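제4장 거실 의자와 쿠션의 정리

공유 32 댓글 8

앞 장에서는 옷장과 서랍처럼 문을 닫으면 안이 보이지 않는 수납을 다루었다. 이 장에서는 늘 밖에 나와 있는 물건, 그중에서도 천으로 된 의자와 그 위에 놓이는 쿠션, 베개, 봉제 소품의 관리를 다룬다. 이런 물건은 따로 넣어 둘 자리가 정해져 있지 않은 경우가 많다. 그래서 앉을 때마다 옆으로 밀리고, 바닥으로 내려가고, 다음 사람이 다시 올려놓는다. 정리를 배우는 학생은 먼저 의자 한 개를 대상으로 연습하는 것이 좋다. 범위가 좁고 결과를 바로 확인할 수 있다.

4.1 의자는 앉는 가구인가, 두는 가구인가

생활 공간 연구자 메리아 티카넨(Merja Tikkanen)은 몰타다크(Moltadach) 공동주택의 거실을 조사하면서 안락의자를 두 종류로 나누었다. 하나는 하루에 한 번 이상 사람이 앉는 의자이고, 다른 하나는 물건이 올라가 있어 사람이 앉지 않는 의자이다. 조사 대상이 된 의자는 모두 451개였으며, 같은 의자라도 아침과 저녁에 분류가 바뀌는 일이 흔했다. 티카넨은 이를 '임시 선반 상태'라고 불렀다. 이 책에서도 이 용어를 그대로 쓴다.

임시 선반 상태는 옷에서 시작되는 경우도 있고 쿠션에서 시작되는 경우도 있다. 옷은 세탁이나 옷장으로 돌아갈 길이 분명하지만 쿠션은 그렇지 않다. 쿠션은 원래 의자에 속한 물건이어서 의자 위에 있어도 잘못된 것으로 보이지 않는다. 그러나 앉는 면이 덮이면 의자는 기능을 잃는다.
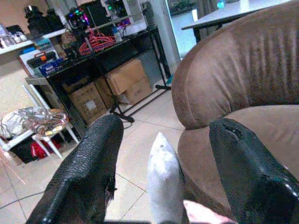
정리의 첫 단계는 대상과 주변을 구분하는 것이다. 학생들은 의자를 정리하라는 과제를 받으면 방 전체로 손을 넓히는 경향이 있다. 갈색 안락의자 뒤쪽 책상에 빨간색과 주황색 옷걸이가 엉킨 채 놓여 있으면, 의자보다 그쪽이 먼저 눈에 들어온다. 옷걸이는 이 단계의 과제가 아니다. 눈에 띄는 것은 공책에 적어 두고 의자로 돌아온다. 자밀라 하크(Jamila Haque)는 루캄(Rukham) 생활관에서 실습을 지도하면서 의자에서 팔을 뻗어 닿는 범위를 '과제 반경'으로 정했다. 반경 밖의 물건은 의자가 끝난 뒤에 다룬다. 반경 안에 바닥이 포함된다는 점은 자주 잊는다.

4.2 천의 종류와 결

의자를 정리할 때에는 겉감을 먼저 확인한다. 갈색 계열의 의자에는 스웨이드 느낌의 직물이나 벨벳처럼 결이 있는 천이 많이 쓰인다. 이러한 천은 손으로 쓸면 방향에 따라 밝기가 달라 보인다. 초보자는 이것을 얼룩으로 잘못 보고 물수건으로 문지르는 일이 있다. 눌린 자국과 얼룩은 다음과 같이 구별한다.

마른 손바닥으로 한 방향으로 쓸었을 때 색이 고르게 되면 눌린 자국이다. 쓸어도 경계가 남으면 얼룩일 가능성이 있으므로 의자에 붙은 세탁 표시를 확인한다. 표시가 없으면 의자 뒷면 아래쪽에서 작은 면적을 먼저 시험한다. 등받이의 세로 주름은 천이 굽은 면을 따라 접히면서 생기기도 하며, 다림질로 펴려고 해서는 안 된다.

결이 있는 천은 부드러운 솔로 한 달에 두 번 빗는다. 5월처럼 창을 오래 열어 두는 시기에는 횟수를 늘린다. 제조사마다 권하는 방법이 다르므로 설명서가 있으면 설명서를 따른다.

4.3 쿠션을 놓는 순서

쿠션을 다시 놓기 전에 의자 위의 물건을 모두 내린다. 하나씩 옆으로 밀면서 자리를 맞추면 밑에 깔린 부스러기가 그대로 남는다. 내린 물건은 깨끗한 천을 깐 바닥이나 빈 탁자에 둔다.

그다음 앉는 면과 등받이가 만나는 틈을 확인한다. 동전, 머리핀, 과자 봉지 조각이 이 틈으로 들어간다. 진공청소기를 쓸 때에는 좁은 노즐을 끼우고 흡입력을 낮춘다.

빈 의자가 준비되면 큰 것부터 놓는다. 네모난 베개는 세워서 등받이에 기대고, 그 앞이나 옆에 작은 쿠션을 둔다. 등받이가 둥글게 감싸는 의자에서는 네모난 베개의 모서리가 떠서 앞으로 미끄러지기 쉽다.

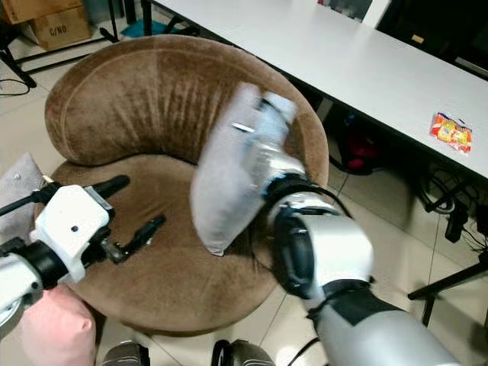
이때에는 베개의 아래 변을 앉는 면 안쪽까지 밀어 넣은 다음 윗부분을 기댄다. 순서를 바꾸어 윗부분부터 기대면 아래가 들리고, 사람이 앉을 때 베개가 허리 밑으로 내려온다. 제섹스(Zisex) 실습실의 기록표에는 이 동작을 '밑부터'라고 줄여 적는다. 학생용 기록표 1,148장을 검토한 결과 가장 많이 고쳐 쓴 항목이 이것이었다.

색은 마지막에 고려한다. 의자가 짙은 색이면 연한 회색이나 분홍색 쿠션이 잘 드러나고, 빠진 것이 있을 때 알아보기도 쉽다. 봉제 인형이나 털이 긴 소품은 쿠션과 함께 두지 않고 따로 정한 자리에 둔다. 털이 결 있는 천에 옮겨 붙으면 솔질만으로는 잘 떨어지지 않는다.

4.4 자리를 정해 주는 일

레벨로(Rebelo) 방식에서는 의자마다 허용되는 쿠션의 수를 정하고, 넘는 것은 바구니로 보낸다. 1인용 의자에는 두 개까지이다. 이 수는 규칙이라기보다 출발점으로, 집에 사는 사람의 체격과 습관에 맞추어 바꾼다. 허리를 받칠 것이 필요한 사람에게는 단단한 쿠션 한 개가 부드러운 쿠션 세 개보다 쓸모가 있다.

바구니는 의자에서 손이 닿는 곳에 둔다. 멀리 두면 쿠션이 다시 바닥에 쌓인다. 뚜껑이 있는 바구니는 위에 다른 물건이 올라가므로 거실에서는 권하지 않는다. 바구니의 크기와 재료는 제6장에서 다시 다룬다.

실습 준비

각자 집이나 실습실에서 천으로 된 의자 한 개를 고른다. 정리하기 전에 그 위와 과제 반경 안에 있는 물건의 이름을 모두 적고, 각 물건 옆에 원래 자리를 적는다. 원래 자리를 적을 수 없는 물건에는 표시를 해 둔다. 표시한 물건은 4.5절의 분류표를 작성할 때 사용한다.

4.5 원래 자리가 없는 물건의 분류

표시된 물건은 사용하는 사람, 사용하는 시간, 사용하는 자세에 따라 나눈다. 무릎 담요는 앉은 자세에서 쓰는 물건이므로 의자 가까이에 남긴다. 잠옷이나 수건은 앉은 자세와 관계가 없으므로 방 밖으로 보낸다.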